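Handout 4: Starch, browning and staling in sliced bread
Course reader, Cereal Foods I. Notes by Ilham Amrani, revised by Hazem Farouk.

## 4.1 Starch after baking

Wheat starch granules swell and lose their crystal order during baking. As the loaf cools, amylose sets first and gives the crumb its sliceable structure. Amylopectin recrystallizes over the following days, and the crumb grows firmer. Most of this firming occurs without any net loss of water from the loaf. Bread slices are the standard sample form in this unit.

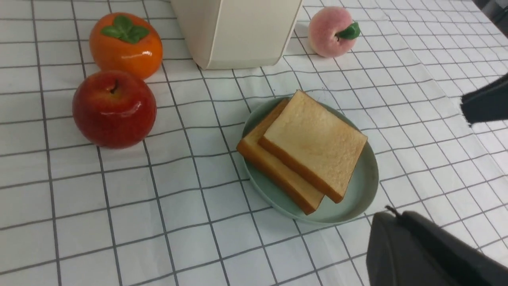 ## 4.2 Heat transfer in a slot toaster

Heating is mainly by infrared radiation from wires on either side of the slot. Convection plays a smaller part. The surface must lose most of its free water before its temperature can rise well above 100 °C, so the first part of the cycle produces drying and almost no color.

Record the following before each run:

- slice thickness, in mm
- mass before toasting, to 0.1 g
- browning setting and number of slots loaded
- whether the toaster starts from room temperature 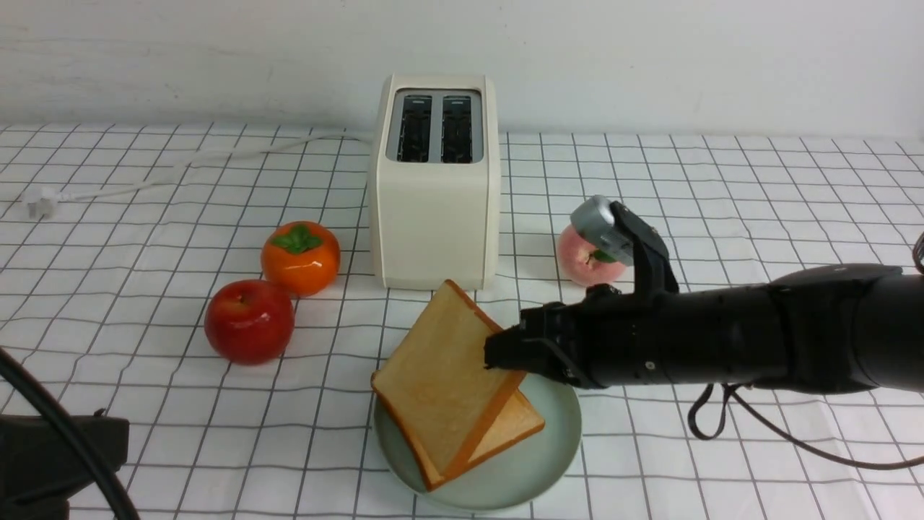 - mass after toasting, taken at a fixed delay

## 4.3 Browning reactions

Two groups of reactions matter. Maillard reactions need reducing sugars and free amino groups and proceed quickly at low moisture. Caramelization needs higher temperatures and contributes mostly at the crust and at thin edges. Milk powder in the dough raises the supply of lactose, a reducing sugar, and shortens the time to a given color.

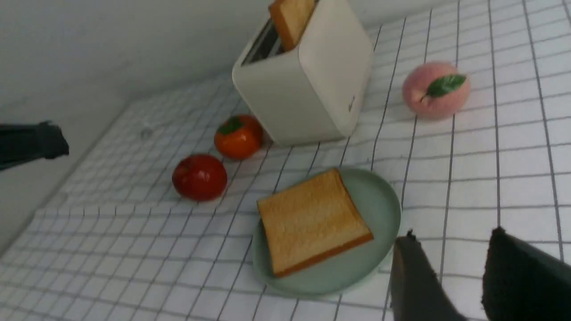
Color is scored against the Civov card set, read under the same lamp for every sample. Two readers score separately. If they differ by more than one card, repeat the reading with a third.

## 4.4 Reheating stale bread

Heating above 60 °C melts much of the recrystallized amylopectin and softens the crumb for a short time. Firming resumes on cooling. Retrogradation is fastest at refrigerator temperatures and very slow in the freezer.

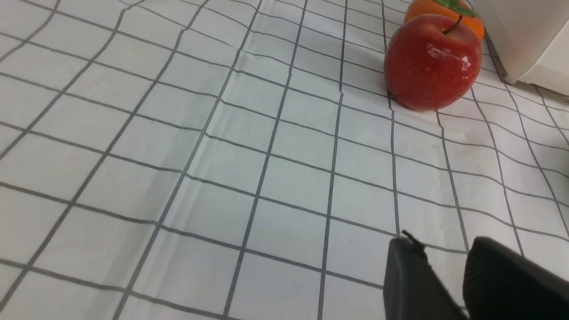
## Problems

1. A slice weighs 40.0 g at 38% moisture and loses 5.2 g of water. Find its final moisture content, wet basis.
2. Find the electrical energy, in kJ, used by an 800 W toaster in 150 s.
3. Read Perić, section 11, and explain why firmness and moisture loss are measured separately.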